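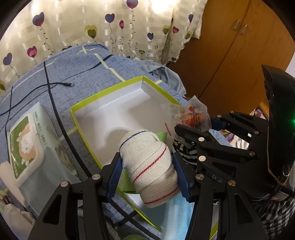

A reader in Cheetham wrote to me after the last column to say that first aid kits are a waste of a good drawer, that in 31 years of keeping house she had never needed more than a dish towel and a firm voice, and would I please go back to writing about soup. I read her letter twice, and I will get back to soup, I promise, but first I want to argue with her a little.

I am very fond of an elastic bandage. I mean the plain woven kind, cream-white, with a thin line of red stitching in it, the kind that gets rolled up and put away and rolled up again until it has gone a bit soft. My mother kept hers in a cookie tin with the birthday candles, so that a twisted ankle in our house always smelled faintly of vanilla wax. A dish towel will do for a great many things (I have carried hot pans, strained cheese and once flagged down a bus with one), but it will not hug an ankle all the way home from the lake at Uton, and I have tried.

Search this site Enter keyword Go

Where I think she has a point is the way we store these things. Most of us own a box, and most of us have no idea what is in it. I emptied mine in February and found 4 bandages, every one of them unrolled and knotted into the next, along with a tube of something that had given up years ago. It took me a whole radio program to get them straight. Now I roll each one up snugly before it goes back, and I keep a face mask and a package of wet wipes close by, and I feel quite rich.

I don't hold with the big kits, either. The Ballon catalog came last week with one that has 892 pieces in it, and I sat at the table wondering who on earth would find the tweezers. Give me a shallow open box with a pale inside, where things show up, and a lid kept somewhere else if there must be a lid. Wipes nearest the hand, and the bandage on top where even a flustered person will grab it.

So, to my reader in Cheetham, keep your dish towel, and your firm voice too, but do make a little room in that drawer. The soup will be leek, and it will be in the next column.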